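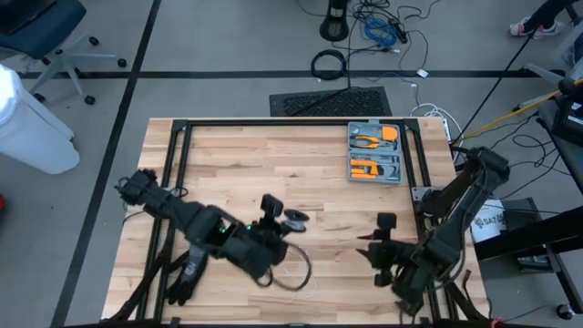 Bimanual cell, overhead view. Tool case at upper right of the table.

Ticket: Left arm stops mid-reach, planner returns "start state in collision"
Component: Panora motion server
Opened by: Carys Mathias
Assigned to: Arwel Gethin
Opened: 2023-03-28
Status: Resolved

Description
Left arm plans fine from home. Once both grippers are over the middle of the table, the next plan request for the left arm is rejected with START_STATE_IN_COLLISION. The pair reported is left_gripper / octomap. The arms are not touching each other or anything else when it happens. Clearing the octomap by hand gets one more plan through, then it fails again.

Steps to reproduce
1. Start the motion server with the default bimanual profile.
2. Send both arms to the facing pose.
3. Request any left arm goal on the far side of the table.

Expected: a plan. Got: rejected in 3 of 5 tries.

Comment - Arwel Gethin
Can you attach the planning scene dump and the self-filter settings? Also please try once with the octomap turned off, at low speed, so we know whether the arm model is at fault.

Comment - Carys Mathias
Dump attached. With the octomap off it planned 5 out of 5. Padding on the self filter is the default. The voxels that trigger the error are right under the left wrist, in an arc. They move when the arm moves, but a little behind it.

Comment - Arwel Gethin
That is the cable. There is a dark loop hanging under the left wrist in the overhead view, and the URDF has no geometry for it. The depth points from the loop don't get filtered, so they go in as obstacles and the gripper starts out inside them. I'll add a capsule to the wrist link for filtering only.

Comment - Rocío Flores
Before you merge, check the wrist cameras too. Both feed the same octomap in this profile.

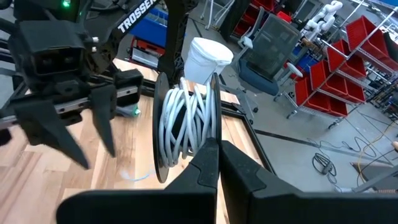 The self filter runs once per sensor, and each sensor has its own list of links to remove. I went through the lists in the Prydderch config and the one for this wrist camera only had the links of its own arm. The other arm was left out, so anything of it in view went into the map as an obstacle. At this pose that means the other gripper, its camera module and the upper link with the TROSSEN lettering. The spool between the fingers is a separate matter - it has to be added as an attached object when the grasp closes, and the task script does not do that yet. I opened another ticket for it. - Arwel

Comment - Arwel Gethin
Changes on the branch:
- cable capsule on the left wrist link, filter only, not used for planning
- all links of both arms in the filter list for every sensor
- octomap update timeout raised to 300 ms
- point limit per cloud set to 2,000 after downsampling

The timeout was part of it. Clouds were being matched to old joint states, which explains the lag Carys saw.

Comment - Carys Mathias
Pulled the branch and restarted the server. Same steps, no rejections. The arc under the wrist is gone from the map. The tool case still shows up as an obstacle, as it should.

Comment - Rocío Flores
Reviewed and merged. Arwel, please copy the filter list change to the single-arm profile as well. Closing this one.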